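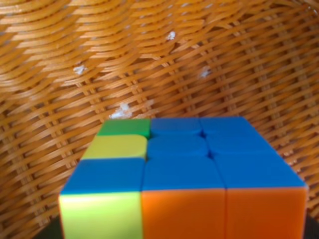 Cube notes, 23 July 2018

Blue on top. Seven blue tiles are in place, the left column is still wrong: green at the back corner, yellow in the middle of the side. Layers are a little out of line near the blue centre, so I should square them before the next turn. One orange pair begins on the front, with a yellow-green tile beside it. I must find which piece carries this colour on the first layer and write it here before I forget again.

Basket
The wicker one stays on the bench by the window. Tiruwork Hailu asked that we put the cube back in it at the end of the day, because last month it was two weeks in the Pearce drawer under the sandpaper. I agree with her. Please also do not put the small screws in the basket, they go through the weave and I find them with my shoe.

Tension
I set all six centre screws again this morning, 44 minutes with the breaks for tea. Quarter turn looser than before. It corners better now, but the blue side feels softer than the others – maybe I went too far there. To compare with the Venunik cube when it comes back from Piltthorpe.

Lubricant
Jandov, the thin one. One drop for each centre, then 200 turns by hand, then wipe. I counted 200 only for the first side and was less strict after. The bottle was already open when I got it and the label is half gone, so I don't know the date. If someone is going to the shop, a new bottle please, and cotton cloth, not the paper kind, it leaves fluff in the seams.

Practice
Best time this week 90 seconds, with a lucky last layer. My usual is much worse. I still stop too long after the first layer to look for the edges. Tiruwork says to turn slower and look ahead, I tried and lost my place two times.

To do
– finish the left column, white side after
– half of a quarter turn tighter on blue
– ask for the colour chart back, I need it before October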